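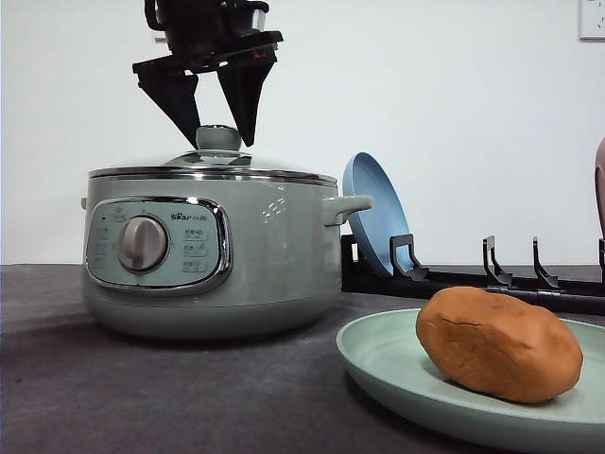 Home Menu Recipes One-Pot Small Kitchens About Search this site Type and hit enter

How to Make Noodle Soup (and a Whole Lot More) in an Electric Hot Pot

Wed 3 August

If you have one of those little electric pots with a dial on the front and a glass lid on top, you are sitting on the best small appliance in the kitchen. I mean it! I bought mine for a rented room with no stove, then moved into an apartment with a perfectly good stove, and the pot still gets used more than the burners do. It boils, it simmers, it does dumplings, it does soup for one or soup for two, and you only have one thing to wash afterward.

A lot of these pots are sold with the controls labeled in Chinese, and I know that puts some people off. Please don't let it! You can learn the whole dial in one afternoon with nothing but tap water, and I'll walk you through that first. Then we'll make the noodle soup.

Before the first meal

Take everything out of the box and peel off any stickers. Wash the lid and the inside of the pot with warm water, a drop of dish soap and a soft sponge. The body holds the electrics, so it never goes in the sink, under the faucet or in the dishwasher. Wipe the outside with a damp cloth and dry it well, paying attention to the spot where the cord plugs in.

Pick a place for it on a flat, steady counter or table, away from the edge, with the cord tucked behind where no elbow can catch it. Leave some open space overhead. Mine lived under a shelf for the first week and the steam made the paint bubble (sorry, landlord).

Now fill the pot halfway with plain water, put the lid on, bring it to a boil and let it go for 7 minutes. Switch off, unplug, let it cool and pour the water out. That takes care of the new-appliance smell. If you can still smell it, do it one more time.

Learning the dial

Fill the pot halfway again. Turn the dial to the first setting past off and watch through the lid. Do you get tiny bubbles on the bottom, or nothing much? Write down what you see, wait a little, then move up one setting. Keep going until you reach a hard, rolling boil.

I use a translation app on my phone for the labels and then write my own names on a piece of masking tape: "warm," "soup," "boil like crazy." The tape goes inside the cupboard door, well away from the heat. By the third or fourth meal you won't need it. If your manual gives names for the settings, go with those, but do the water test anyway. Two pots with the same words on the front can run quite differently, and my friend's "simmer" is very nearly my "boil."

The noodle soup

You'll need:

1,000 ml water
A spoonful of bouillon paste, or whatever stock you like
A thumb of ginger, sliced
2 green onions, white and green parts kept separate
100 g mushrooms, torn up
A big handful of spinach or bok choy
100 g dried noodles
1 egg per person
Soy sauce and sesame oil to finish

Check the max line in your pot before you pour. If 1,000 ml brings you close to it, cut the water back and use fewer noodles. Noodle water foams, and it foams fast.

1. Put the water, bouillon, ginger and the white parts of the onions in the pot. Lid on, dial up to boil.

2. When it's bubbling hard, turn down one or two settings and add the mushrooms. Lid back on, tilted a bit so the steam has somewhere to go. Give it 7 minutes. This is when the kitchen starts to smell amazing.

3. Take the lid off and add the noodles. Push them under as they soften, and stir so they don't stick to the bottom. Leave the lid off from here on, or you'll be mopping the table.
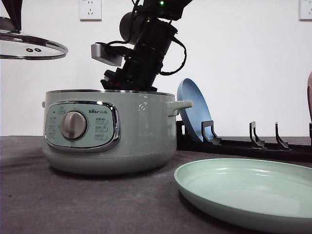
Have your bowls or plates out by this point, because the last part goes quickly. I used to start hunting for a clean bowl when the noodles were done, and by the time I'd found one they were mush.

4. When the noodles are a minute away from how you like them, crack in the eggs, one on each side. Don't stir! Let them set in the broth until the whites are firm.

5. Drop in the greens, push them down gently, and turn the dial to off. The heat left in the pot will wilt them.

6. Ladle it out, then add a little soy sauce, a few drops of sesame oil and the green parts of the onions.

A few things I've picked up

Lift the lid by the knob with a folded cloth and tip it away from you, so the far edge comes up first and the steam rolls out the back. Same thing if there are vent holes in your lid: keep your hand off to the side.

Use wooden or silicone spoons if the inside is nonstick. My first pot got stirred with a metal fork for a whole month and the coating never forgave me.

Frozen dumplings work beautifully in place of noodles. Put them in at a full boil, give one gentle stir, and wait for them to float. Add an extra couple of minutes if they're the fat kind.

Oatmeal is possible but you have to stand there. Rice porridge is much more relaxed, and wonderful on a cold morning with leftover chicken.

Cleaning up

Unplug it and let it cool completely. Cold water in a hot pot is rough on the coating. Once it's cool, wash the inside with a soft sponge, and if there's egg stuck on, leave some warm soapy water in there while you eat. Rinse by pouring in a cup of clean water, swirling and emptying it, twice. Wash the lid separately and get into the groove where the rim meets the glass, where the soup likes to hide.

A narrow dish rack next to the pot is a great help in a small kitchen. Plates stand up in the slots and the lid can lean at the end. Dry the pot with a towel and leave it open until the inside is dry all the way down.

Next time I'll do the tomato and egg version, which is even faster and uses up those soft tomatoes at the back of the fridge.

129 shares 7 comments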